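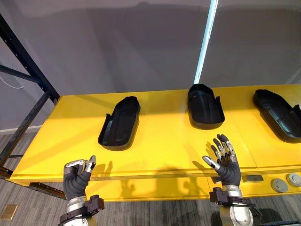 The rulebook on the wall at Lomholm is four pages long, held together with a bulldog clip, and somebody has drawn a small angry face next to rule six. I liked it straight away. I'd spent the previous fortnight reading proper safety documents about robots that work with their hands (one of them ran to 374 pages, and I read more of it than was good for me), so four pages and a doodle felt like a holiday.

Lomholm is where Renum tries out its two-handed robots on ordinary factory jobs. When I visited, the job was shoe trays — black moulded things shaped like the sole of a shoe, laid out on a long yellow table. Pick one up, put it down where it's wanted, do it again. You or I could manage it half asleep. For a pair of metal hands it's a proper day's work, and most of the four pages are about how to let them get on with it without anyone getting their knuckles crushed.

Rule one is about the table. Nothing goes on it that isn't part of the job, and that includes mugs, phones, pens and (this was me) a notebook. I put mine down for a second and was asked, very nicely, to pick it up again. Fair enough! A person reaching over to fetch a notebook is exactly what the rule is there to stop.

Rule two covers who may start the machine. One person holds that job for the whole shift, wears a badge to show it, and hands the badge over in front of a witness. It sounds a bit like the changing of the guard and it looks like it too. Yeoh, the firm that wrote the first draft, wanted a signature as well. That lasted until December, by which time the sign-off book had 1469 entries and not one that anybody had gone back to read.

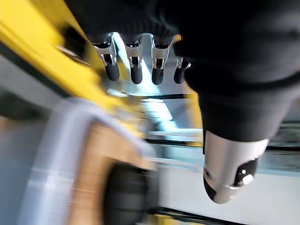 Words by our workplace columnist
October 13, 2021

Fingers get a page to themselves. I'd assumed the worry would be the arms, being the big swinging parts, but the people who wrote these rules fret much more about the small gaps. Four fingers side by side and a thumb make a surprising number of places to trap a sleeve. So cuffs are rolled or buttoned, lanyards come off at the door, and you never, ever pass something to the hand while it's switched on. You put the thing on the table and step back.

The floor is marked 50 centimetres out from the table edge, and that line is where I had my one argument of the day. Closix, which trains the operators, teaches them to stop at the line whenever the robot is live. Renum's own page says you may cross it if the robot is paused. Paused and off are very different things in my book, and I said so, probably too loudly. I was told the wording is being looked at. I'd go with the Closix version until it's settled.

Then there's rule six, the one with the angry face. It says that after any stop, planned or otherwise, every tray goes back to its starting place before the work begins again. Everyone hates it. It takes roughly 27 seconds and it always seems to come up just as things are going well. I asked if anyone had ever tried to get it dropped, and there was a bit of shuffling, and then a long story about a tray left half off the table and a hand that carried on looking for it in the wrong spot. No harm done, but the rule stayed.

If you're thinking of writing rules for your own place, I'd borrow the length before anything else. People at Lomholm could tell me what was on page three without turning round to check. I can't say that for the long document, and I've still got it on my kitchen table.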